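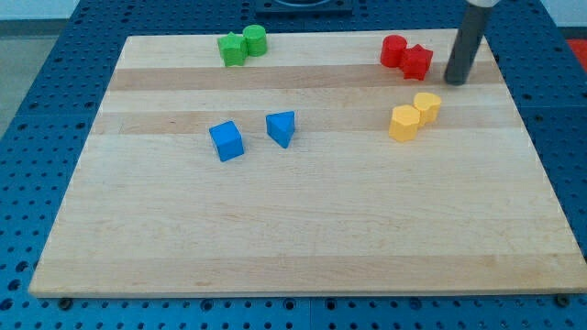 I've been baking my own bread for three years and in all that time I've never owned a proper bread knife, which my sister finds hilarious. I had the one that came in the block when we got married, and it did the job in the sense that the loaf ended up in more pieces than it started in. Anyway, I finally cracked and bought the Clernari long bread knife, and I've now had it long enough to have opinions. Before I get going, a word about boards, as half the people who email me about knives really need to be emailing me about boards. You want wood, and you want it big. A wide, pale one made of long strips, the sort with creamy bits and honey-brown bits running side to side, is what I'd tell anyone to get before they spend a penny on blades. Glass boards should be put in the bin. Slate is for cheese, and even then I wince.

Right, the knife. It's long. Properly long, much longer than my old one, and when I took it out of the packet my first thought was that I'd ordered something for a sandwich shop. I do big round sourdoughs, though, the kind that barely fit in the pot, and with a short knife you end up sawing away with the tip stuck halfway through the crust and your knuckles banging on the board. With this one you get a full stroke from one side to the other and still have blade left over. I hadn't realised how much of my bad slicing was down to that. I'd been blaming the bread!

The teeth are the curvy kind, more like waves than points. My old knife had sharp little points and it used to rip the crust off in shards and send them all over the worktop (and the floor, and once into the butter). The Clernari bites in quietly and then keeps going. Crumbs still happen, of course. It's bread. But I'm wiping down instead of sweeping up.

I tried it on everything I could think of over the first couple of weeks. Sourdough, obviously. A very soft milk loaf, still a bit warm, because I have no patience, and it squashed less than I deserved. Tomatoes were fine, a bit silly with a knife that size, but fine. A big swede was a mistake and I won't be doing that again, the blade is too bendy for it and wandered off to the left halfway down. It did a lovely job of levelling a sponge for my nephew's birthday, and that was a nice surprise, as I normally end up with something like a ski slope and have to hide it under icing.

Now the moans. The handle is a bit thin for me. I've got big hands and after slicing two loaves for the freezer I could feel it along the bottom of my fingers. Morenike Anozie, who I swap starters with and who has much smaller hands than I do, used it for an afternoon at mine and thought it was perfect, so take that how you like. There's also no guard or sleeve in the box, and for a knife this long I think there should be. It doesn't fit in our knife block. It doesn't fit in the drawer either unless you put it in diagonally, where it lies in wait for anyone looking for the tin opener. I've got it on a magnetic strip now, up high.

I should compare it with the Skitgate, because that's the other one everybody asks me about. Obinna Chukwu lent me his for a weekend. The Skitgate is shorter and heavier, with a fat comfy handle that I liked straight away, and if you mostly cut shop loaves and baguettes I think it's the better buy. You could keep it in a normal drawer like a normal person. On a big crusty round it ran out of blade, same as my old one, and the slices came out thick at the bottom and thin at the top. Obinna says I'm holding it wrong. Possibly! But I hold them both the same way and only one of them gives me wedges.

Cleaning: the box says hand wash, so hand wash it. I do it straight after use with a sponge, always wiping away from the teeth, and then dry it. I did forget once and it went through the dishwasher with the pasta bowls. It came out with a few dull marks near the handle, which rubbed off with a cloth, and it cuts the same as far as I can tell. I still wouldn't make a habit of it.

Sharpening I can't tell you much about yet. Wavy edges are a faff to do at home and I've no intention of trying. The man at Shirima, the hardware place by the station, does knives while you wait and he said he'd take it on when the time comes. My old one he refused to touch.

Would I buy it again? Yes, if it was this blade with a slightly chunkier handle I'd buy two and give one to my mum. As it is I'd say it's a great knife for anyone baking large loaves at home, and too much knife for anyone who isn't. Try holding one in a shop first if you have hands like mine. They had it out on the counter at the kitchen shop in Plevport the last time I went, chained up like a pen in a bank.

A couple of you asked after my last post which flour I'm using at the moment. It's still the strong white with a handful of rye thrown in, and I'll put the full recipe up in May once I've sorted out the timings for a warmer kitchen.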